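Trevano Bindery > Bench notes > April > Short story collection, second proof

Monday, 9:40

Second proof of the Engelhardt story collection came back from Jandex over the weekend. 307 pages plus blanks, same trim as the first. Page count is right this time. The missing half title has been put back and the contents page matches the story openings, all checked against the file.

Still wrong: the title story opens on a left-hand page. The author asked for every story to start on the right. Fixing it pushes everything after it by one leaf, so the contents page has to be redone again. Marked on the proof in blue and noted on the job sheet.

Paper. Tried two stocks for the text block. The Staltus cream is softer and opens flat after a few turns, but show-through is bad where a page ends short, and these stories have a lot of short last pages. The white is stiffer and hides the print behind it. I prefer the cream to read from. Would like one more opinion before we order for the full run of 200. 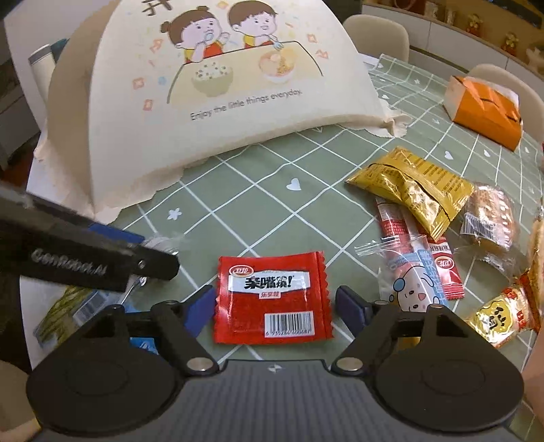 Red snack packet, 亲嘴烧! on the front, barcode lower right.

Glue test on the dummy, cold PVA, two coats. Pulled pages 23 and 178 after it had cured overnight. 23 held. 178 came away with a clean edge, so the glue never got into the fibers there. Roughen the spine more toward the back and repeat. Same brush, same glue, change nothing else.

Jacket copy: the flap text calls the book a novel in stories. The title page says stories. Asked Engelhardt which one they want. No answer yet. The quote on the back runs to about 23 words over what fits at the current size, and I don't want to drop the type any smaller. Either they trim it or we lose the author photo.

To do
- new contents page after the shift
- second glue dummy, rough spine
- ask Jandex if the cream comes in a heavier weight
- flap wording, chase Thursday if still nothing

Trevano Bindery, bench notes | Contact the workshop | © Trevano | Back to top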